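Single sign-on for the Stovo booking pages: what I did and how it went

Project report, second year, Identity and Access module

Why I picked this

I wanted a project where the login was the whole point and not something bolted on in the last week. Stovo is the little web app our department uses for booking desks and kit, and until this year it kept its own list of usernames and passwords. Everyone forgot theirs. The university already has a proper login service (called Ivemier on our campus), so my plan was to let Ivemier do the signing in and have Stovo trust what it was told.

I went for OpenID Connect. My supervisor, Czesław Chmielewska, asked me early on why I hadn't chosen something older and more widely used on campus, and my answer at the time was that the tokens are JSON and I can read JSON. I've got better reasons now, but that one still counts for something!

Getting the first login to work

The first version took me four days, and three of those went on the redirect address. I had registered it with a slash on the end and my code sent it without one. Ivemier compares the two as plain text, so it said no every time, with an error page that only told me the request was invalid. I rewrote half of my code before I looked at the slash.

Once that was sorted, the authorisation code flow was nicer than I expected. The browser goes off to Ivemier, comes back with a short code, and the Stovo server swaps that code for an ID token behind the scenes. I added PKCE as well, which is a way of proving that whoever swaps the code is the one who asked for it. The library did most of that for me (I used Kulitz, a small client library that Ewan Lennox from my lab group had tried the term before), though I did write the state check by hand because I wanted to understand it.

Matching people to accounts

This was the hard bit. Stovo had 61 existing accounts and I needed each one to end up joined to the right Ivemier identity. My first idea was to match on email address. It worked for most of them and failed for 7, mainly people who had signed up with a personal address, plus one who had changed her surname.

Email is a poor thing to match on anyway, as it can change, and in theory an old address could be given to a new person who would then walk straight into somebody else's bookings. So I now use email once only, at the first login, and only if Ivemier says the address is verified. After that Stovo stores the subject value from the token together with the issuer, and never looks at the email for matching again. The awkward ones got a linking page where they typed their old Stovo password one last time.

Ewan found a hole in my linking page – you could open it in two tabs and join two identities to one account. I fixed it with a unique constraint in the database, and a much less confusing error message.

Roles

Staff can approve bookings and students can't. Ivemier sends a groups claim, and I map its values to Stovo roles using a small table called Baidoo (it's named after the old server it used to live on, don't ask). Roles are worked out again at every login. I did think about caching them for longer, but then somebody who leaves the staff group would keep their approval button, and that felt wrong.

Logging out

I underestimated this completely. Clearing the Stovo session is one line. But the Ivemier session is still alive, so pressing "log in" again takes you straight back in without a password, and my testers thought logout was broken. I now send people to Ivemier's end session address afterwards, with a note on the page saying they'll be signed out of other campus services too. Two testers disliked that. I've left it in for shared computers and would like to make it a choice.

I set the Stovo session to 60 minutes. One tester lost a half-filled form on a Sunday evening, so the form now saves a draft.

What's left

I haven't done back-channel logout, and the key rotation code has only been run against a pretend provider on my laptop. It fetches the new signing keys when it sees a key ID it doesn't know, with a limit so that nobody can make it fetch all day. I'd like to try it properly against the Ivemier test service in June, if Czesław can get me access. The linking page can probably be switched off once the last few people have been through it. 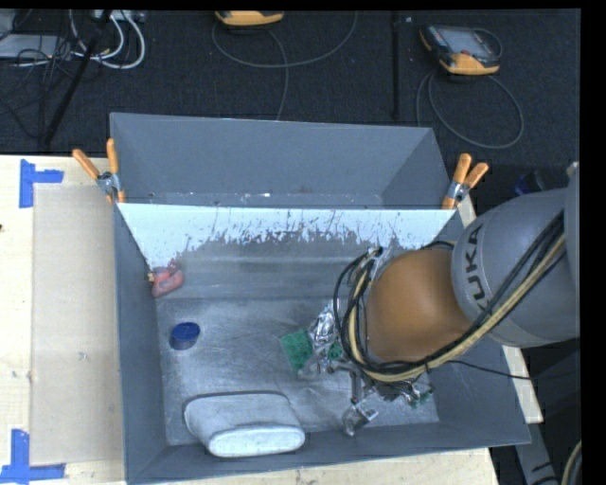 Robot arm and the grey two-section bin.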